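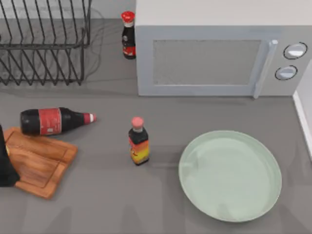
Operator terminal inspection, Prostberg line
Site: Grernollow
Checked by: Rhodri Craddock
Date: Sat 23 June

1. Enclosure and bezel, all fixings tight
OK. One screw replaced on terminal 6.

2. Front gasket seated, no splits
FAIL, terminal 19. Gasket has lifted at the lower left corner. Isolated and tagged. Do not wash down near this unit.

3. Rear heat sink fins clear of dust
OK after cleaning. Nearly 20 minutes per unit, so allow for that next time.

4. Supply voltage at terminal block, 24 V DC nominal
OK on all units.

5. Earth strap fitted and continuous
OK. Strap on terminal 26 is longer than it needs to be. Left as is.

6. Touch response, four corners and centre
Terminal 6 slow at top right. Recalibrated, tested again, OK.

7. Emergency stop labelled and reachable from the operator position
OK.

8. Cable glands and unused entries plugged
Terminal 26 missing one blanking plug. Fitted from stores.

Comments
Gasket for 19 ordered from Cendholm. Idris Pritchard to fit and sign off before the unit is re-energised. The Lewis cabinet was locked and no key on site, not inspected. Next full check October.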